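The Man Who Doubts the Doorstep Dinner

Every few months somebody sends Emmett Lindqvist a link, and every few months he sighs and opens it. The latest is "stooping," in which people carry a full dinner out to the front steps of a stranger's house, lay out napkins and glasses, photograph the meal, and leave before the owner comes to the door. It has a hashtag, a set of unwritten rules and, as of May 2018, a sponsor.

"I don't believe most of it," Lindqvist says. "I believe people took the pictures. I don't believe there was ever a craze."

Lindqvist spent 14 years on the features desk of a newspaper in Darthorpe, where part of his job was filling the odd-news column. He now keeps a spreadsheet of viral fads and where they came from. I asked him how a fad gets called global.

"Two countries," he says. "Sometimes one country and a guy on vacation."

The story that went around said stooping had begun in Climano, among students, and had "swept three continents." Lindqvist went looking. Under the main hashtag he found 2,232 posts. He took out the reposts, the news links, the people selling picnic blankets and the people complaining about stooping, and he was left with 566.

"And of those, 95 came from the same handful of accounts," he says. "They use the same glasses. I mean the same actual glasses -- one has a chip in it."

I put it to him that a few hundred strangers eating on a few hundred other strangers' steps is still pretty strange.

"Sure. But if you call that sweeping the world, what do you call a thing that sweeps the world?"

Not everyone is so gloomy. Lilibeth Malabanan runs the account that most stoopers tag, and she has done it herself, she tells me by phone from Calloway, "way more times than my mother would like." She says the homeowners are nearly always charmed. I ask how she knows, given that the whole point is to be gone before they show up.

"People write to us," she says. How many people? She would have to check. She did not get back to me on that.

She is firmer about the sponsor. Dridia, which sells folding tableware, approached her after the hashtag took off, she says, and all it did was send plates. She was paid for two posts, both marked.

"Were they marked at the top or at the bottom?" Lindqvist asks when I pass this along. They were marked at the bottom, under a long string of tags.
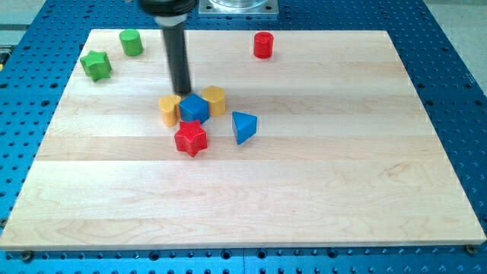

He doesn't think Malabanan is lying, and he wants that written down. His complaint is with the sites that ran her story without a phone call, including, he admits, the kind of desk he used to sit on. He once wrote up a fad for wearing two hats on the strength of a single email. It ran with a headline that said "everyone." He had met no one in two hats then and has met no one since.

"My editor asked if it was real and I said it was harmless," he says. "Those are different questions."

Malabanan laughs when I read her that. She says he sounds like fun at parties, and that he is welcome on her steps any time. A bigger stoop is planned for July, across several towns, with a map. I ask which towns. She says the list is still moving around.

Lindqvist has already made a row for it in the spreadsheet. The column for attendance is blank, and he says he'll fill it in when somebody sends him a photo with more than four people in it.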